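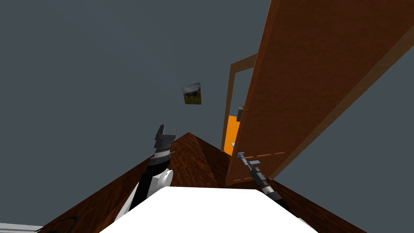 Search this site Go

Two Arms on a Student Budget: Equipment Plan, Final Report
2019-01-20

1. What we were asked to do

The assignment was to plan the purchase of a two-arm robot station for the teaching lab and defend every dollar of it. We were given a limit of $2,460 for everything except the arms themselves, which the department is paying for out of a different pocket that we were told not to ask about.

2. Why we simulated first

Our first budget put all the money into grippers. It took one evening to write and looked very professional. Then we set the station up in simulation, with one arm thicker than the other and a different gripper on each, and the budget stopped looking professional.

The task we picked was handling a tall wooden board. A board is cheap, which was the main argument for it. It is also long and flat and leans on things, and the thin arm with the flat, plate-like tip spent most of its time down at the foot of it while the two-finger gripper waited for something to hold. We ran 72 trials. The mismatch between the arms was the most useful thing we learned, and we would have paid real money to learn it in April.

3. Quotes

We compared two suppliers for the grippers. Bisgaard was cheaper per unit but wanted its own mounting plate, sold separately, and the plate wanted its own bolts, also sold separately. Zallano sent one price with everything in it. We went with Zallano after adding up the Bisgaard quote twice and getting a bigger number the second time.

The control software is Vimby, which the lab already has. Titiditz offered a nicer planner with a yearly fee. We liked it a lot and did not buy it.

4. Things we forgot

Cables. The first three drafts had no line for cables at all. Our simulated cable costs nothing and never gets stepped on, so it was easy to overlook. The current draft sets aside $173 for cables, clips and one spare of each.

We also forgot shipping, then remembered it, then forgot it again when we moved the spreadsheet.

5. Recommendation

Buy 2 grippers, one of each type, and not a matched pair. Hold the camera upgrade until the station has run for a term. Keep whatever is left unspent for replacement fingertips, which we expect to need sooner than the supplier says.

The work table is not in this budget. We were told there is one in storage. We have not seen it.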